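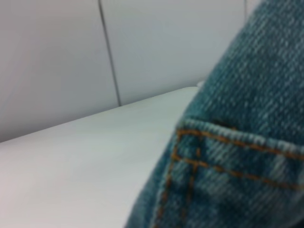 Goslow, January 2020

Introduction to Woven Cloth
Handout 3: Twill Weaves
Instructor: Marwa Erraji
Laboratory sections: Hatem Gaber

This handout supports the third lecture and should be read before the laboratory session. Students who missed the lecture on plain weave should review Handout 2 first, as the terms warp, weft, end and pick are used here without further definition.

1. The twill principle

In a plain weave, each weft yarn passes over one warp yarn and under the next. In a twill, the weft passes over or under two or more warp yarns at a time, and the point of crossing moves over by one yarn with each new pick. The steps line up to form a slanted rib, known as the twill line or wale. Denim is the twill most students will already know, and its ribs can be seen on almost any pair of jeans.

2. Notation

A twill is written as a fraction. The upper figure gives the number of picks each warp yarn passes over, and the lower figure the number it passes under. A 2/1 twill repeats on three ends and three picks; a 3/1 twill repeats on four. When more warp than weft shows on the face, the cloth is called warp-faced. Where the two are equal, as in 2/2, the twill is balanced.

3. Direction

A line rising to the right on the face is a right-hand twill, marked Z. A line rising to the left is a left-hand twill, marked S. Always state which side of the cloth was examined. Turning the cloth over reverses the slant - a common source of lost marks.

4. Color in denim

Traditional denim has a dyed warp and an undyed weft. The face is therefore mostly blue and the back mostly pale. Indigo stays near the outside of the yarn, so rubbing and washing bring the lighter core into view.

5. Laboratory work

Draft one repeat each of 2/1 Z, 3/1 S and 2/2 Z on squared paper. Then mount the Metwally sample and record its face, direction and notation. Work is to be left in the tray in Room 330. The exercise is marked out of 20.

Reading: Rokeck, Cloth Structures, pages 51 to 73.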